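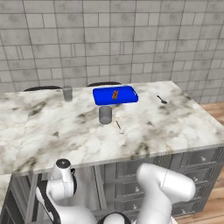

Kasach settles the hot dog question, for tax purposes

By Staff Reporter
April 22, 2026
44 shares | 10 comments

The Kasach Town Council voted Tuesday-night-style, which is to say late and hungry, to declare that a hot dog in a bun is a prepared meal, ending an argument that has outlasted two budgets and one set of council chamber chairs.

Under the new rule, any hot dog sold warm within town limits will carry the 3 percent meals tax. A hot dog sold cold, in a package, remains a grocery and is taxed at nothing. A hot dog sold cold but next to a microwave that customers may use themselves was the subject of 44 minutes of debate and has been put off until the next session.

The trouble began in March, when the town's tax office sent letters to every business that sells food for immediate eating. Most of them paid. The Nesix gas station on the county road did not, and replied with a four-page letter arguing that its roller-grill hot dogs were snacks, that snacks are exempt under the town code, and that a customer had to add a drink and a side before anything resembling a meal could be said to have taken place.

The town code does exempt snacks. It does not say what one is. The section was written in a year when the only hot food for sale in Kasach was at the diner, and its authors seem to have felt the word could look after itself.

The tax office answered that size had nothing to do with it. Nesix answered that size was the whole point, and enclosed a receipt. By the end of the month the file had grown to 221 pages, including a dictionary entry, a menu from a ballpark in another state and a statement from the Arnardóttir Bakery that its buns should not be taken as supporting either side.

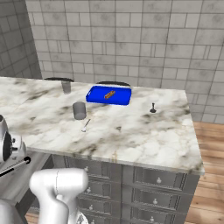

The bakery had good reason to be careful. It supplies buns to nearly everyone involved, and sells a sausage roll of its own that sits in the warm case until noon and on the counter afterward. Under one early draft of the rule, the roll would have been a meal in the morning and a grocery after lunch. The bakery asked that the draft be read aloud at the public hearing. It was, and was withdrawn before the reader reached the bottom of the page.

A second draft tried to define a meal as food that is ordinarily eaten with a knife, fork or spoon. It did well until someone in the audience asked about pizza. A third would have taxed anything served on a plate or a tray, and drew a quick objection from the public library, which serves cookies on a tray at story hour and had not planned on filing quarterly returns.

The version that passed is one sentence long and turns on temperature. Food is a meal if the seller has heated it and it is still warm when money changes hands. The town attorney described the wording as defensible. Asked how warm, the attorney said that was a different kind of question.

Money is involved, though not a great deal. The tax office expects the hot dog rule to bring in enough each year to repaint the crosswalks near the school, provided the school does not ask for the yellow that reflects. The town has spent somewhat more than that on Trustex, the outside firm it hired to review the snack exemption. Trustex recommended that the town define its terms.

Nesix said in a written statement that it was disappointed but would comply, and that the price of a hot dog at the station would go up by 10 cents. The tax alone does not come to 10 cents. The statement did not discuss the difference.

Residents at the meeting were divided, mostly over whether there would be time for the sidewalk item, which had been ahead of hot dogs on the agenda when the evening started. There was not. The sidewalks on the east side of town will be taken up at the next session, directly after the microwave.

The rule takes effect at the start of the next quarter. Chili, which came up twice, is considered soup.

Recent in Town News

East side sidewalks delayed again
Library story hour moves to the big room
Diner brings back pie, keeps new prices
Letters: What exactly is a snack?
County road repaving reaches the bridge, stops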